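Support Center > Robotics Lab > Grippers and End Effectors > Ticket Log

Print this page | E-mail this page

Ticket subject: Comparison of Stolura and Denness gripper firmware on two-arm station
Status: Pending vendor reply
Opened by: Femke Timmermans
Assigned to: Luuk Verstraete
Date opened: 14 July 2021

Summary of request

The laboratory is comparing two firmware packages for the grippers on the two-arm station before selecting one for general use. The Stolura package is the current standard. The Denness package was supplied for evaluation. The requester reports that under Denness the right gripper drops off the controller network during paired moves, while the left gripper continues to respond. The arms themselves hold position and report no error.

Entry 1 - Luuk Verstraete

Both arms were moved to the open-gripper rest position and the Conska controller was restarted. The left gripper was found at the first scan. The right gripper was found at the second scan and then lost. The same behavior was seen with wrist cameras enabled and disabled. The requester was asked to leave the small parts where they were so that later runs could be compared.

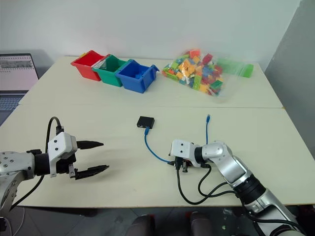
Two-arm station, grippers apart, with network cable at the right gripper.

The Stolura package was then reloaded on both sides. The fault did not appear in the runs that followed. This points toward the Denness package, but it does not rule out the cable, as the connectors were handled between runs.

Entry 2 - Josefien Cuypers

The communication timeout was reviewed. Stolura waits up to 1,000 milliseconds for a gripper reply before declaring a fault. The value in Denness could not be read from the controller page and has been requested from the supplier. Logging was set to level 4 for all further tests. Staff are reminded to return logging to its normal level at the end of a session, as the log partition on this controller is small.

Entry 3 - Luuk Verstraete

Paired test repeated under both packages, with the same motion file and the same grip force setting. Under Stolura, the sequence completed. Under Denness, the right gripper was lost at step 13, where both sides are commanded to close within the same cycle. Moving the right gripper to the second controller port made no difference.
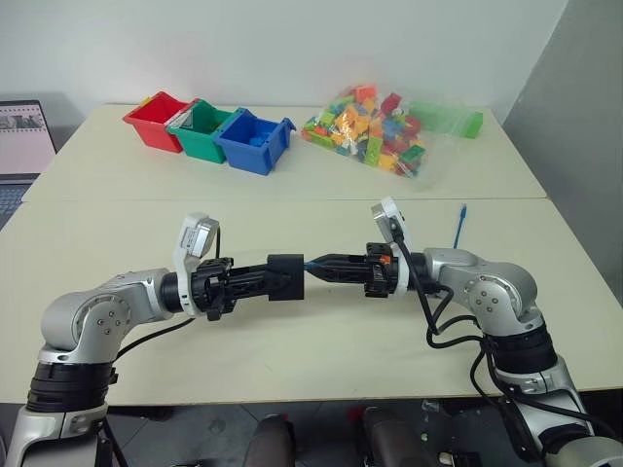
Contact load is the condition that most needs to be compared, as both packages behave alike when the grippers move in free air. The evaluation procedure therefore includes a joint hold in addition to the open and close cycle. With the left gripper clamped on the black block and the blue-banded tip of the right-hand extension pushed into its open end, each side is subject to force from the other, and any delay in a gripper reply should be easier to find in the log. Operators are asked to approach at reduced speed and to stop the run if either wrist begins to turn.

Entry 4 - Océane Leclerc

Logs forwarded to the Denness support desk together with the motion file. The following is requested from the supplier:

- the timeout value and whether it may be changed
- confirmation that two grippers may be commanded in one cycle
- the release notes for the previous version

Until a reply is received, the station is to remain on Stolura. Further Denness runs require approval from the assignee - this includes single-arm runs. A replacement network cable has been ordered from Soomro and will be fitted before the next comparison.

Comments (3)

Stefaniia Harasym
We had a similar loss on the single-arm bench in December. Lowering the camera rate helped for a time, but the fault came back after the next update. Please add me to the notification list.

Femke Timmermans
Added. Could the motion file be attached to this ticket as well? The copy in the shared folder is an older version.

Luuk Verstraete
Attached. Please use version 2 and delete the older copy.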